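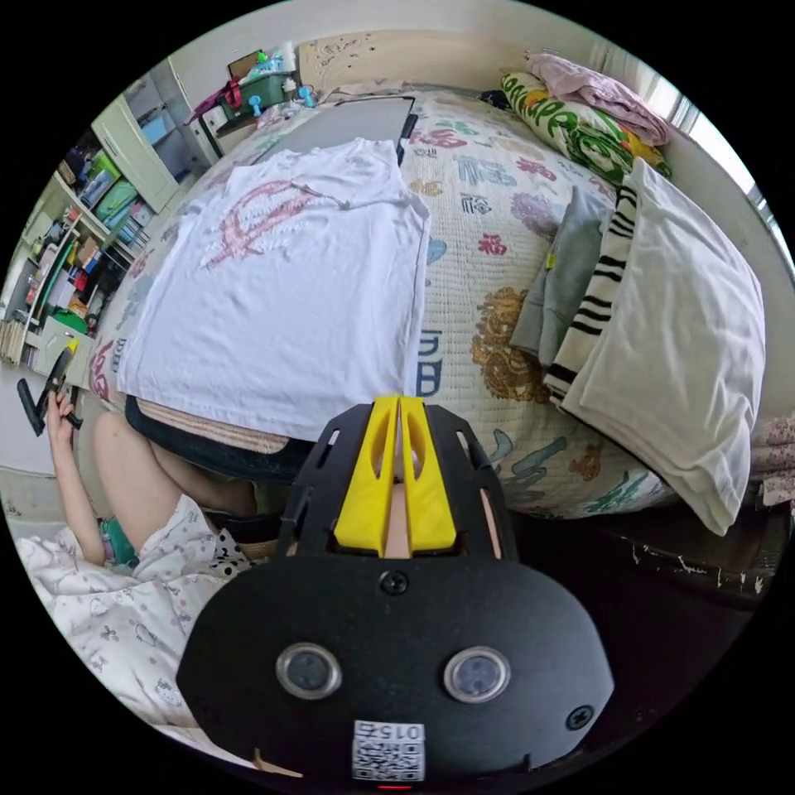 4. Washing and drying a quilted bedspread

Read this section before the first wash. It applies to all Stitach quilted bedspreads with a cotton face, printed or plain.

1. Check the seams and binding. Sew up any open stitching by hand before washing.

2. Shake the bedspread outdoors and brush off lint and hair.

3. Load it into the drum by itself. Fold it loosely in an S shape so the weight sits evenly.

4. Select the gentle cycle at 40 degrees C. Use half the normal amount of liquid detergent.

CAUTION: Do not use bleach or powder with whitener. Printed colors will fade in patches.

5. Run a second rinse. Detergent left in the filling makes it stiff.

6. Spin at low speed, then lift the bedspread out with both arms under it. Do not pull it out by one corner.

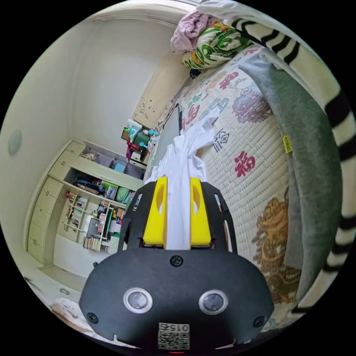 Can shirts and other small items go in the same load?
Wash them separately. Small items get caught in the folds of the quilting and keep the water from draining evenly.

7. Dry flat or over two parallel lines. Turn after around 100 minutes.

NOTE: If you use a dryer, choose low heat and stop the cycle twice to refold the bedspread. The filling must be dry all the way through before storage. Press the thickest part between your palms to check.

8. Store in a cotton bag on a shelf. Plastic bags hold moisture.

Replacement binding is sold by the roll under part number 3096. For matching thread, order part number 2625.

Section revised April 20, 2019. Text: Mylene Gatchalian.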